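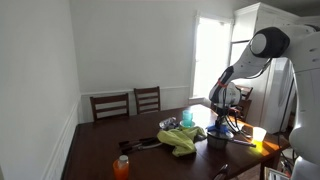
The dining table set, mid-episode, gripper at the pot.

Saturday, May 20, 2023

The count stands at 1,404 episodes as of this morning, of which 805 are on the dining table. The rest are split between the kitchen worktop and the hallway shelf, and I have stopped adding to those until the table set is clean.

The task is table clearing. The arm starts above the table, gets a one-line instruction ("pick up the pot", "move the orange cup next to the teal one") and the operator drives it by hand controller until the thing is done or has plainly failed. We keep both. Failures get a tag and go in a separate folder, and Vasanthi D'Souza's training script decides what to do with them. At present it ignores them.

Some notes on layout, mostly for Geert Vandenberghe, who takes over the table in August.

Each session is 40 episodes. The objects are reshuffled every 8. I used to reshuffle after every episode, and the time went on moving cups about. With blocks of 8 the arm itself leaves the table in a slightly different state each time, and that is enough variety inside a block. Between blocks, move everything, including the chairs. A policy trained on the first two weeks of data had learned to use a chair back as a landmark and went wide when the chair was pushed in.

Don't tidy. The cloth should be bunched up, and touching something if possible. Utensils should lie close together. In the early sets every object had a clear hand's width around it, and the result was a model which could only pick up objects with a clear hand's width around them.

The cups are the worst of it. They are translucent, and in direct sun the yellow one throws a glow on the table that is brighter than the cup. Kosmas Spanos ran the old detector over one sunny session and it marked the glow as the object often enough that he stopped reading the log. I considered drawing a blind and decided against it. The sun moves across the table during a session and I would like the data to contain that. What I have changed is the order: cup instructions are now spread through the day, where before I did them all first thing in the morning.

The dark table top is less of a problem than I expected. Black handles on dark wood are hard for the depth camera and also hard for me when driving, so expect slow approaches on the utensils. Leave the slow ones in. Trim only the dead time at the start, when the operator is reading the instruction.

The pot is straightforward provided you keep track of the handle. Vary the direction it points between blocks. I had it pointing the same way for most of April and had to record extra sessions to make up for it.

On cables: check the loops beside the gripper before each block. If they drag on the table they will push light objects, the operator will correct for it without noticing, and the correction ends up in the data. I found this in nine episodes when going back through the Catance exports and removed all nine.

Labelling is still in Dristoleo. Glykeria Karras has asked for the instruction text to be written before the episode and left alone afterwards, even when the operator does something else. I agree with her. If the instruction says teal and you picked orange, it is a failure, tag it as one. Two people had been quietly editing the text to match, me included.

Still to do: a second operator for the evening sessions, a decision on whether the crumpled silver thing stays in the object list, and a fix for the timestamp drift between the wrist camera and the joint log. The drift is small, but it grows over a session and I don't yet know why.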